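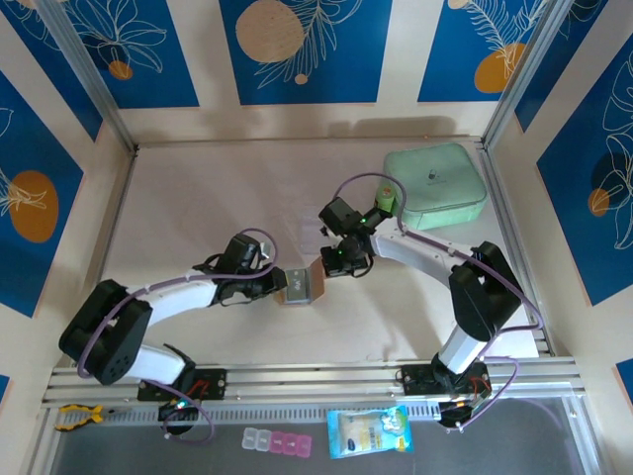 인쇄하기 | 이메일로 보내기

작업 노트: 공개일 양팔 시연
2025년 8월 30일, Ifans 1층 시연실
기록: 본인 / 운영: 보후밀라 무린, 재커리 찬

오전 준비

도착 직후 전원 투입. 양팔 모두 원점 복귀 정상. 왼팔 어깨 관절 영점이 어제 저녁 값에서 2도 틀어져 있어 다시 잡음. 운반 중 밀린 것인지 어제 저장이 안 된 것인지 확인 못 함. 설정 파일 수정 시각은 어제 마지막 작업 시각과 일치하므로 저장 누락 쪽은 가능성이 낮다고 봄.

레일 고정 볼트 재조임. 베이스 플레이트 쪽은 풀림 없음. 케이블은 링크를 따라 클립으로 잡혀 있고 손목 위로 여유를 둔 상태인데, 오른팔은 여유가 커서 손목을 크게 돌리면 고리가 흔들림. 가동 범위 안에서 걸리는 자세는 없었음. 클립 위치는 오늘 건드리지 않기로 함. 위치를 바꾸면 티칭한 궤적 전부를 다시 돌려봐야 하는데 그럴 시간이 없음.

Dellimov 제어기는 지난주 버전 그대로 사용. 무린은 새 버전을 올리자고 했으나 통신 감시 시간 처리가 바뀐 버전이라 방문객 앞에서 처음 돌리고 싶지 않았음. 감시 시간 2000 ms, 그리퍼 전류 제한 400 mA. 두 값 모두 시연 내내 고정.

시연 과제

공유 작업 영역에서의 맞대기. 왼팔이 작은 회색 큐브를 쥐고 바닥 중앙으로 들어가 나무 블록 옆면에 댄다. 오른팔은 반대쪽에서 접근해 블록을 받친다. 접촉이 안정되면 왼팔이 큐브를 놓고 빠지고, 이어서 오른팔이 물러난다. 동작 자체는 단순하지만 두 그리퍼가 가까이 마주 보는 구간이 있어 충돌 여유를 설명하기에 적당하다고 판단했음.

순서는 다음과 같이 고정.
- 왼팔 파지, 대기 자세
- 왼팔 접근, 접촉 대기
- 오른팔 접근
- 양측 접촉 판정
- 왼팔 개방 후 후퇴
- 오른팔 후퇴

접촉 판정은 그리퍼 전류와 손목 관절 위치 오차를 함께 본다. 전류만으로 판정하면 블록이 바닥에서 밀리는 동안에도 접촉으로 잡히는 일이 있음. 위치 오차 조건을 넣은 뒤로는 줄었는데, 블록이 비스듬히 놓인 경우에는 여전히 늦게 잡힘.

무린 의견: 오른팔을 먼저 보내 블록을 받쳐 놓고 왼팔이 들어가는 편이 안정적이다. 맞는 말이지만 그 순서에서는 오른팔 전완이 관람석에서 블록을 가린다. 무엇이 무엇에 닿는지 보여야 하는 시연이라 원래 순서를 유지함. 내부 시험은 무린 순서로도 해볼 것.

오전 시연

첫 그룹은 Hunance 생산기술팀. 질문이 대부분 사이클 타임 쪽. 시연 속도는 관람용으로 낮춘 것이고 실제 한계 속도는 별도로 측정하지 않았다고 답함. 숫자를 달라는 요청이 반복됐으나 주지 않았음. 측정 조건 없는 숫자가 돌아다니는 것은 곤란함.

같은 그룹에서 나온 질문 중 기록해 둘 것:

(가) 한쪽 팔 통신이 끊기면 다른 팔은 어떻게 되는가. 감시 시간 초과 시 양쪽 모두 현재 위치 유지. 토크는 끊지 않음. 토크를 끊으면 팔이 처지면서 상대 그리퍼를 누르게 된다. 질문자는 2000 ms가 길다고 지적. 시연 속도에서는 문제가 없지만 속도를 올리면 줄여야 한다. 동의함.

(나) 양팔 좌표계는 어떻게 맞췄는가. 같은 레일에 올라가 있으므로 레일 방향은 기계적으로 맞는다고 보고, 나머지는 바닥 기준점을 양쪽 그리퍼로 짚어서 보정. 카메라 보정값은 오늘 판정에 쓰지 않음.

(다) 블록 위치가 바뀌면 따라가는가. 오늘 구성에서는 따라가지 않음. 티칭 위치 기준. 실망한 기색이었으나 오늘 과제 범위 밖.

두 번째 그룹은 학생들. 찬이 진행. 일시 정지를 걸어 두 그리퍼가 마주한 상태를 보여 주고 각 관절이 어디까지 움직일 수 있는지 설명함. 반응은 첫 그룹보다 좋았음. 정지 상태에서 설명하는 방식은 다음에도 쓸 것. 다만 정지 중에도 전류가 계속 흐르므로 길게 잡지 말 것. 찬에게 전달함.

중단 건

점심 직전 양측 접촉 단계에서 멈춤. 로그상 왼팔은 접촉 판정 완료, 오른팔은 미완료. 오른팔이 목표 위치에 도달했는데 전류가 기준까지 오르지 않음. 블록이 왼팔 쪽 힘으로 돌아가면서 오른팔과 닿는 면이 모서리만 남은 것으로 추정. 수동으로 블록을 바로 놓고 재시작, 이후 같은 증상은 오후에 한 번 더 나왔음.

오후 건은 원인이 다를 수 있음. 블록이 돌아간 흔적은 보지 못했고, 큐브를 쥔 위치가 손가락 끝 쪽으로 치우쳐 있었음. 파지 위치를 로그에 남기지 않아 대조 불가. 이 항목은 로그에 추가해야 함.

오후 시연

Pradident 쪽 방문. 소형 부품 이송을 보고 있다고 함. 그리퍼 손가락 교체 가능 여부와 교체 후 재보정 절차를 물어봄. 교체는 가능, 재보정은 손가락 길이 차이만 넣으면 되지만 마찰 조건이 달라지면 전류 기준을 새로 잡아야 한다고 답함. 자기 부품을 직접 잡아 보고 싶다는 요청은 거절. 안전 검토를 하지 않은 물건을 인클로저 안에 넣지 않는다는 원칙 그대로. 대신 부품 도면을 받기로 했고 무린이 연락 담당.

패널 색에 관한 질문도 있었음. 파란 바탕에 주황색 원과 흰 잎 그림이 인식에 방해되지 않느냐는 것. 오늘 판정에 영상이 들어가지 않으므로 영향 없음. 영상 기반으로 바꿀 때는 배경을 바꿔 가며 따로 시험해야 한다고 답함. 바닥에 생기는 팔 그림자 쪽이 더 문제일 것으로 봄. 근거 데이터는 아직 없음.

집계

완주와 중단을 합쳐 총 53회 실행. 중단은 위의 2회. 나머지는 후퇴까지 개입 없이 끝남. 관람용 저속 조건, 동일 블록, 동일 큐브에서의 결과이므로 성능 수치로 인용하지 말 것. 블록을 매번 사람이 다시 놓았다는 점도 감안해야 함. 놓는 사람이 바뀌면 각도 편차도 바뀐다.

모터 온도는 베이스 쪽만 확인. 경고 없음. 손목 쪽은 점검 항목에서 빠져 있었음. 찬이 마지막 그룹 뒤에 손으로 만져 보고 왼쪽이 더 따뜻하다고 했으나 측정값이 아니므로 참고만.

후속 작업

- 로그에 파지 위치 추가 (찬)
- 양측 접촉 판정 기준 재검토. 모서리 접촉일 때의 전류 파형을 따로 수집
- 오른팔 선행 순서로 내부 시험 (무린)
- 오른팔 손목 케이블 여유 줄이기. 클립 이동 후 전 궤적 저속 확인
- 감시 시간 단축. Dellimov 새 버전에서 먼저 시험하고 현 버전과 비교
- 손목 온도 점검 항목 추가
- Pradident 도면 수령 여부 확인

다음 공개 시연은 12월. 그때까지 블록 위치 보정이 들어가 있지 않으면 같은 질문을 또 받게 됨. 일정은 무린과 따로 잡을 것. 왼팔 영점 문제는 내일 전원 투입 직후 값을 먼저 적어 두고, 다시 틀어져 있으면 어깨 관절을 분해해 본다.

댓글

보후밀라 무린
오른팔 선행 순서 돌려 봤습니다. 블록 회전은 눈에 띄게 적은데 왼팔이 닿을 때 블록이 오른쪽 손가락 안으로 밀려 들어가는 경우가 있습니다. 후퇴할 때 블록이 끌려 나옵니다. 후퇴 전에 손가락을 조금 벌리는 단계가 필요해 보입니다. 로그는 공용 폴더에 올렸습니다.

재커리 찬
파지 위치 항목 추가 완료. 왼팔만 기록합니다. 오른팔은 받치기만 하니까 일단 뺐는데 필요하면 말씀 주세요. 손목 온도는 센서값을 읽을 수 있는데 화면에 안 띄우고 있었던 거라 표시만 켰습니다.

작성자
오른팔도 기록해 주세요. 무린 건을 보면 받치는 쪽 위치도 필요합니다.

공정기술_K
공개일에 참석했던 사람입니다. 감시 시간 초과 때 위치 유지라고 하셨는데, 접촉 중에 유지로 들어가면 누르는 힘도 그대로 남는 것 아닌가요? 장시간 방치되면 그리퍼 쪽에 무리가 갈 것 같습니다.

작성자
남습니다. 전류 제한이 걸려 있어 그 이상으로 오르지는 않지만 해제되지도 않습니다. 현재는 운영자가 수동으로 후퇴시킵니다. 자동 해제는 어느 쪽을 먼저 열지 정하지 못해서 보류 중입니다.

문의: 시연실 운영 담당 | © 2025 Ifans. 무단 전재 금지 | 맨 위로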